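Sorkport Table Clearing Notes
README for the Sorkport set, second release 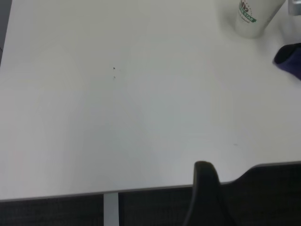 The Sorkport set is a collection of written notes and photographs on how shared tables get cleared and wiped. It covers white tables in two buildings, Grastbridge and Rennie, and the small things people leave on them: cups, crumbs, pens, wrappers, marks that may or may not come off with a cloth. The notes were written for people who plan cleaning rounds, and they have since been used in a training handout at Grastbridge.

What is in the set

There are 1,260 photographs. Of these, 1,200 have a note attached. The rest were kept without a note so that new readers can try writing their own before comparing with a colleague.

Each note is a short block of plain text with these fields:

table: the building and a table letter
items: what is standing or lying on the table, in everyday words
marks: specks, smudges, streaks or rings on the surface
edge: anything near or over the edge of the table
action: leave, move, clear, wipe, or a combination

A note for a nearly bare table looks like this:

table: Grastbridge, C
items: cup with a printed logo, near the far right corner
marks: two tiny dark specks left of center, one fainter than the other; faint grayish streak lower down on the right
edge: dark gray object at the far right, kind unknown
action: move cup, wipe, put cup back

How the notes were written

Write what is on the table and leave out what you think happened. A speck is a speck. The first release had notes that said "coffee grounds" or "pencil lead" for marks only a couple of millimeters across, and when two people wrote up the same table they often disagreed. We went back and changed all of these to "speck", "smudge" or "streak".

The same goes for cups. Unless the inside is in view, the note does not say whether a cup is full or empty. The action for such a cup is always "move" and never "clear" - people were annoyed to lose drinks they had only just bought, and the rounds at Rennie now follow the same rule.

Colors are kept simple. White, off-white and pale gray tabletops are all entered as "white". Lighting changes over the day and we could not keep the finer shades consistent.

Printed words on cups and packets are copied only as far as they can be read. If part of a word is hidden, write the part you have and stop there.

Changes in this release

The "edge" field is new. Items near the edge used to be mixed in with the others, which made it hard to find tables where something might get knocked off during wiping.
Table letters at Rennie were redone after the furniture was moved in December.
20 duplicate notes were removed.
The word "dirty" is no longer used anywhere.

Known problems

Faint streaks are under-reported. On a white surface in even light they are easy to miss, and some note writers looked harder than others. Treat a blank "marks" field as "none noticed".

Evening tables are scarce. Most of the set was gathered before lunch, and Sunday is missing entirely.

Curlow tables are not included. They have a wood grain finish and need a separate list of words for marks. A draft of that list is in the folder named curlow-words, but it has not been tested.

Use

The notes may be copied and changed for cleaning plans, handouts and teaching. Please keep this file with them. Corrections are welcome and should give the table letter and the field to be changed.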